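Pondville Shared Workshop
Arm cell pre-run checklist, with comments
Build: Canudeo (bench arm, two-finger gripper)
Checked by: Fouad Semaan
Second pair of eyes: Kilian Kuster
Date: 3 August 2022

Marks used: OK, FIX (sort before power), WATCH (fine to run, look again next time).

1. BASE AND BENCH

1.1 Base plate bolts tight, paint marks lined up – OK
1.2 Bench feet locked, no rock when leaned on – FIX, now OK
Comment (FS): Back left foot had crept up again. Wound down and lock nut nipped. A thin washer under it would stop this for good and I've got a bag of them at home.
1.3 Nothing loose inside the reach circle – OK
1.4 Tape line on the floor still readable – WATCH
Comment (KK): Scuffed through by the door. I'll redo it in yellow.

2. POWER AND STOPPING

2.1 Big red stop button cuts the motors from any pose – OK
Comment (FS): Tried it in 12 poses, all good. The new brake on the shoulder is brilliant, the arm just parks itself where it is. Last April it would sag right onto the bench!
2.2 Second stop button on the lead, cable undamaged – OK
2.3 Supply fuse is the right one and the spare is in the lid – FIX
Comment (FS): Right fuse fitted, no spare. Please don't borrow it for the Dabbas cutter, buy a box.
2.4 Earth lead from arm base to bench frame – OK
2.5 Arm stays still when power comes back, until reset is pressed – OK

3. CABLES AND JOINTS

3.1 Full slow sweep, no cable pulling or rubbing – WATCH
Comment (KK): The wrist loop brushes the elbow cover at full fold. No wear yet. I'd love to try the spiral wrap from the Zesier build, it looks so much neater.
3.2 Joint 2 hard stop in place – OK
3.3 Belt tension by thumb, all belts – OK
3.4 Motors after 31 minutes of slow cycling: comfortable to touch – OK

4. GRIPPER AND APPROACH, IN THE SIMULATOR

We run every new approach in the simulator before the real arm gets it. Kilian has the wrist view going now and it makes this section a joy to do – you can stop at any step and look straight along the fingers.

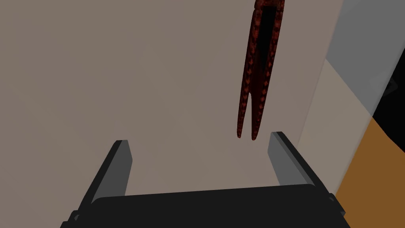

Item 4.3, simulator wrist view: fingers open, red forked piece hanging above the gap, towards the right finger.

4.1 Finger models match the printed ones for length and tip shape – OK
4.2 Fingers open before the approach begins – OK
4.3 Hanging piece lined up with the gap – FIX
Comment (FS): Too far right for my liking. I want the tips over the middle before we let the hand rise. Move the target across and run it again.
Comment (KK): Agreed. I'll also slow the last part of the move, we're in no hurry.
4.4 Closing force limit set in the config, same value on both machines – OK
4.5 Log saved, all 1300 steps, no collision warnings – OK

5. PEOPLE

5.1 Two of us present for any powered run – OK
5.2 Glasses on, sleeves and lanyards tucked away – OK
5.3 Whoever holds the stop lead does nothing else – OK
Comment (KK): That includes filming. I know, I know.

RESULT

Slow speed only on the real arm. No hanging pieces until 4.3 has been run again and both of us have signed it. Spare fuse to be in the lid by then too.

Really pleased with how this is coming along – only 2 items left to fix on the whole sheet!

Signed: F. Semaan, K. Kuster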